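Home | Diary | Garden | Older entries

November, a Friday
2 min read

Rain until four. I stayed in and did the bills, then went through the seed tins and threw out anything I couldn't read the packet of. The broad beans are staying. I'll put them in on Sunday if the ground isn't too heavy.

The boiler man from Radebe came at half past ten. The pressure valve has gone and the part is £260 before he's even fitted it. I said yes. He thinks Tuesday.
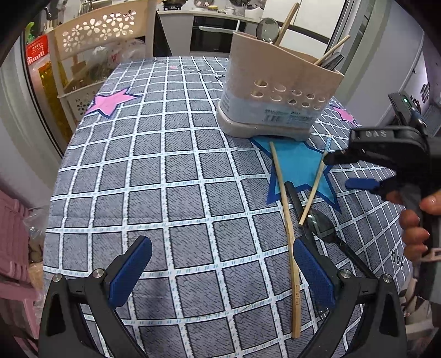

Evening

Soup and the end of the loaf. I had the radio on for the second half of a play about a lighthouse and couldn't work out who was married to whom. Rang my sister, who is still set on moving to Siro in the spring. She has seen two flats. One has a balcony but is over a bakery, and she says the noise starts at three. I told her to go for the other one, and she didn't like that much.

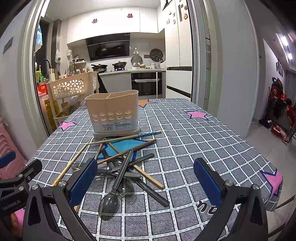 She also wants the sewing machine back. I've had it long enough that I'd started to think of it as mine, but fair enough. It can go up with the winter coats when I next drive over.

Read another chapter of the Dasik history. It's slow going - all drainage boards and land tax - but there was a good page on the flood and how they moved the market up the hill for a year.

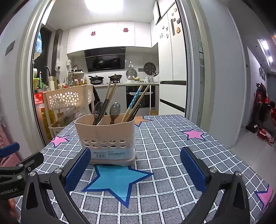
Chopsticks and spoons in their holder, stars on the cloth.

The library book is due back and I'm not nearly done. I'll try to renew it by phone, if they answer. The last time I rang I got the swimming baths.
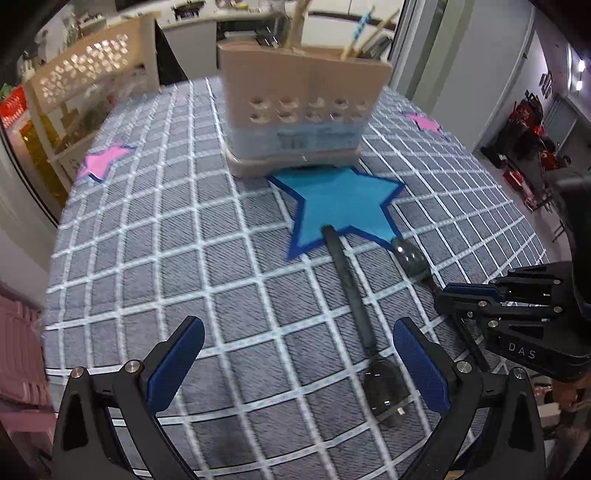

Meter reading for the Nustus bill was 2742, written on the back of the calendar as well. Knee better than yesterday. Bed at ten, wind getting up.

2 comments | Share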